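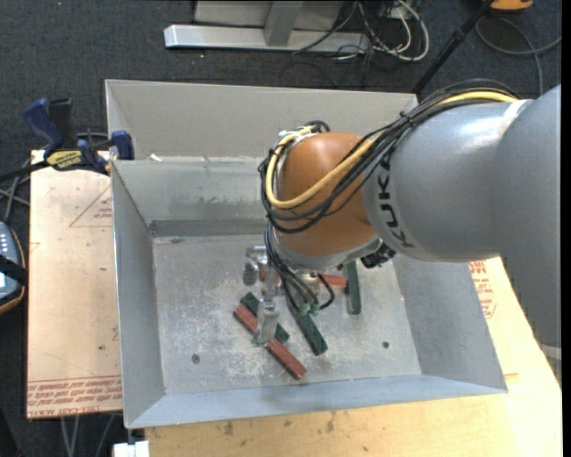 Open Day at Monholm -- questions people keep asking

Updated 8 February 2026. Will add more as they come in.

When do doors open?
10 am. Last group goes in at 3:15. Come early if you want a spot near the arm, the back row sees mostly elbows.

Do I need to book?
Yes for the demo, no for the rest of the building. Booking form is on the main page. One form per family is fine, just list everybody.

Where do I park?
Lot behind the Revau building. NOT the front, those are delivery bays and they do tow. Door code for the side entrance is 2379, works on the day only.

What will the robot be doing?
Bin picking. Wooden blocks in a metal bin, green ones and reddish-brown ones, dumped in a heap, and the arm has to get them out one at a time. Sounds easy. Watch it for ten minutes and you'll see why it isn't -- blocks lie across each other, so grabbing one moves the next.

What kind of arm is it?
A KUKA, gray with orange. The gripper on the end is our own build, Italo Ruggiero did most of it. Ask him about the finger pads, he has opinions.

Why blocks and not real parts?
Cheap, they don't dent anything, and you can tell from across the room whether it got one. Real parts are on the Vulik table next door, but that one's a static display this year.

Does it ever miss?
Sure. Drops them, pinches two together, sometimes stops and waits for someone to clear a fault. We leave it running and let you see that too. Please dont cheer the drops, Cletus Benavides takes it personally.

Can my kids touch it?
Not the arm. Not while it's powered, not when it looks like it's stopped. Stay behind the tape. There's a bucket of spare blocks at the kids' table and they can mix up the pile for the next run, staff will put it in the bin.

How long is one demo?
23 minutes with questions. Groups of up to 12.

Is it loud?
Not very. Bit of motor noise, clunk when a block lands on metal. Earplugs at the desk if you want them.

Can I take pictures?
Yes, no flash in the demo room please. Messes with the vision system.

Wheelchair access?
Side entrance is level, elevator to the second floor. Demo is in room 1075, ground floor, so no elevator needed for that. Tell the desk and we'll hold a space up front.

Who do I talk to about school visits?
Wendell Dvorak. He'll be at the desk until lunch, after that try the demo room. Next school slots are in May.

Is there food?
Coffee and rolls from Cieślak in the lobby, cash or card. Nothing past the demo room door, inculding water bottles.

What if I have to cancel?
Reply to your confirmation email. There is a waitlist and it moves.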